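Oken Opens Refitted Trarellow Work Rooms With Desks for Small Offices
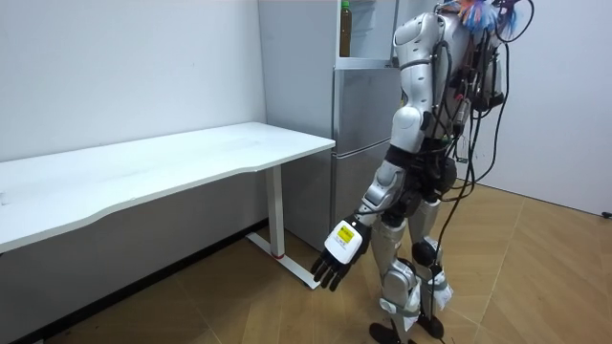
TRARELLOW, 2023-12-16 -- Oken, the shared workplace operator, today announced the completion of its refitted work rooms on the second floor of the Trarellow building. The rooms will be available to members from January and are intended for small firms that need a settled place to work without taking on a long lease.

The project replaces the former open hall with 13 separate rooms, each finished with light wooden parquet and furnished with white desks. Members asked during the planning period for plain, bright rooms that could be set up to suit their own work, and the layout was drawn up with those requests in mind.

"A small office is used hard, and by people who do very different things in it," said Baoshan Hao, director of workplaces at Oken. "We wanted a good floor, a proper desk and enough clear space to move around. Members can bring in the rest."

The parquet was laid by Mao, a flooring contractor that has worked with Oken on two earlier sites. The old carpet was taken up in stages so that the lower floor could stay open during the work. Boards were left in the building for two weeks before fitting, and damaged sections of the subfloor were replaced. The finished area covers 1441 square meters, including the corridor and the shared meeting room at the north end.

Desks were supplied by Bedance under an agreement that also covers repairs and replacement parts. A total of 137 desks have been delivered to the building. Those not placed in the rooms at opening will be kept in storage on the ground floor, and members may ask for additional desks at any time during their stay. Requests made before noon will normally be met by the end of the next working day.

Rooms may be booked by the month, with a notice period of 40 days. The monthly fee covers heating, lighting, cleaning of the floors and use of the meeting room. Telephone service is arranged separately by each member -- a change from the previous terms, under which it was billed through the front desk.

Existing members of the Trarellow site will have first choice of rooms. They have been sent a floor plan and a form on which to state their preferences, and forms should be returned to the front desk before the holiday closing. Any rooms that remain will be offered to new members in January, in the order in which applications are received.

Members are asked to place felt pads under chairs and heavy items, and to report scratches or loose boards promptly. A short guide to the care of the floor and desks will be left in each room.

About Oken

Oken operates shared work rooms for small firms and independent professionals. The Trarellow building is its third site.

Press contact

Oken Press Office, Trarellow. Requests for visits and floor plans may be made in writing or at the front desk.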